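Copropriété neuve à Millommont : qui paie le parking non livré ?

Acompte versé en VEFA pour le lot 47, programme Brirkwood. L'état descriptif mentionne 569 m² de parking commun, l'avenant reçu en février n'en parle plus. Le promoteur peut-il le retirer sans mon accord ?

Réponse 1
Non. Relisez le contrat de réservation, tout y est normalement.

Réponse 2
Si l'acte est signé, une modification des parties communes suppose votre consentement — sauf mandat donné au promoteur dans l'acte, à vérifier avec le notaire. Si vous n'êtes qu'au stade de la réservation, comparez le projet d'acte au contrat préliminaire et demandez par écrit le plan de masse à jour.

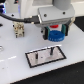
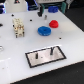
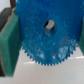
Page 4

Réponse 3
Même cas à Drondcombe, réglé par une baisse de prix. Gardez l'avenant.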